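Notebook, dye bench, 8/3/25

Weld bath on wool and on linen, second attempt. The first attempt I do not count, because the water was from the kitchen tap and I forgot to write down the alum.

Today I took the rain water from the Undgate barrel. The skeins are the thin Wattimena wool, washed in the evening with the neutral soap and left in the bucket all night. Dry weight 900 g for the whole lot, linen included. Alum 126 g, dissolved first in a jug of hot water, then poured in the big pot. Last time I put the powder directly in the pot and it was sitting on the bottom like sand.

Mordant bath was slow. I brought it up in one hour and kept it there for one more hour. The thermometer with the red cap shows two degrees too much, so please use the long glass one, it is in the drawer under the scale. I will write this on the drawer also.

Weld: dried tops from the Hemudance garden, last year's harvest, chopped with the old scissors. I tied them in a cotton bag this time. The loose stems in the wool were a punishment, I was still picking them out on the next day. A pinch of chalk went in after the color started to come. The bath changed from tea to real yellow in a few minutes, and I was so happy that I forgot to stir.

Results so far:

Wool, first dip: clear lemon, even, a little pale at the ties. I must tie the skeins more loosely.
Wool, second dip: more warm, near to egg yolk. I like it less but it will be good under indigo.
Linen, first dip: weak. It looks as if somebody spilled juice on it.
Linen, second dip: the same, only more of it.

I think the linen needs tannin before the alum. In the Unirach leaflet they write that it is optional, but I don't believe this anymore. Next week in August I try oak gall on half of the linen and leave the other half as it is, to compare.

Iron: I dipped one small wool skein in the iron water, very short. It went to olive quickly, a nice dull olive. A longer dip makes the wool hard to the touch, I have this from my older notes, page 96.

To do: rinse everything again tomorrow, cut the samples for the light test and put them in the south window, half covered with the black card. Order more alum. Please do not use the weld bath for other things, there is still color in it and I want the pale shade for the edging.

1,606 views
3 comments
Share 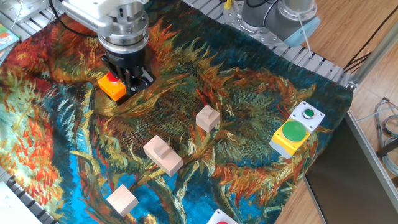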